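The Rack by the Sink

For most of the past year I have been asking people how they dry their dishes. It is not a question that gets you invited back to parties, but almost everyone has an answer, and most of the answers are longer than you would expect.

Marius Moldovan has the longest. He ran the kitchen at a small lunch place in Prastgate until February, and before that he washed dishes in one. He now rents out a shared kitchen in Juscombe to people who make soup, jam and birthday cakes for a living. There is a dishwasher on the premises. He does not like people using it for anything they will need again within the hour.

"It takes too long and then everything is hot," he says. "A pot you wash by hand, you can use it again right after. But you have to put it somewhere."

Somewhere is the subject of this article. A towel on the counter works for two cups and a spoon. After that the towel is soaked, the cups are sitting on their own steam, and the underside of everything smells faintly of cloth. Some people go straight from the sink to a dish towel and dry each piece by hand. My grandmother did that every night, and she also had four children standing in line to do it for her.

Everyone else has a rack, and the rack is usually the worst thing in the kitchen. It came with the apartment, or it was bought in a hurry. It rusts at the welds. It holds plates well and nothing else, or it has a cutlery cup with no holes in the bottom, where the forks stand in a half inch of gray water.

When I went shopping for a new one I learned that there are two basic kinds. The first is made for plates, with slots or upright loops set close together. The second is closer to an open basket, with a floor of rods and slatted sides, and you can put anything in it as long as you are willing to stack. Plate racks look tidier. Baskets are better for people who cook, because cooking produces lids, colanders, measuring cups and mixing bowls, and hardly any of those will stand up in a slot.

Moldovan is a basket man. He told me to look at the floor first. The rods should be close enough that a teaspoon does not slide through and wide enough apart that you can get a brush between them. Then he told me to turn the rack over and look at the feet. A rack that sits flat on the counter does not drain, and whatever is under it will stay wet until somebody lifts it.

Color came up more than I thought it would. White racks show coffee and tomato. Black racks show lime, and if your water is hard you will see it by the end of the first week as a chalky line along the lowest bars. The cure is the same for both. Fill the sink with warm water, add a good splash of white vinegar, leave the rack in it for half an hour and go over the rods with an old toothbrush. I do mine on the weekend, while the coffee is brewing.

The next question is where it goes. In Juscombe the racks used to stand beside the sinks, which is where most of us keep them, and which is also the only free counter in most kitchens. Moldovan moved them to a separate table against the wall. It meant carrying wet things a few steps, and people complained for a week or so. Then they got used to having a place to chop.
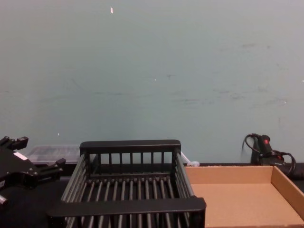

I tried the same thing at home with a narrow table from the hallway. It works, with some conditions. You need a tray or a mat under the rack if the table minds water. You need to leave a gap behind it so the air can move, and you need a wall that can be wiped. Flat paint picks up every scuff and splash. A satin or semi-gloss finish costs a little more and comes clean with a damp sponge. If you are not going to repaint, pull the rack forward a few inches and leave it at that.

It also helps to settle on an order. Glasses go in first, upside down and tilted a little so the rims are not sealed against anything. Plates go along one side. Bowls lean on each other, all facing the same way. Heavy pots come last and only if there is room, and in my house there usually is not, so they get a towel after all. Knives never go in the rack. Wash them, dry them and put them away while you still have them in your hand.

Plastic containers are the real trouble. They hold water in their corners and in the groove under the rim, and they are still wet the next morning when the plates have been dry since nine the night before. I shake them hard over the sink and stand them on edge. The lids go between the bars. Moldovan dries his with a paper towel and thinks I am wasting my time.

The last rule is the one I keep breaking. A rack is for drying, and things that are dry should go back in the cupboard. In Juscombe the racks are emptied before the lights go off. At my place there is a blue mug that has not seen the inside of a cabinet since summer. I take it out, I drink from it, I wash it, and it goes back to the same corner.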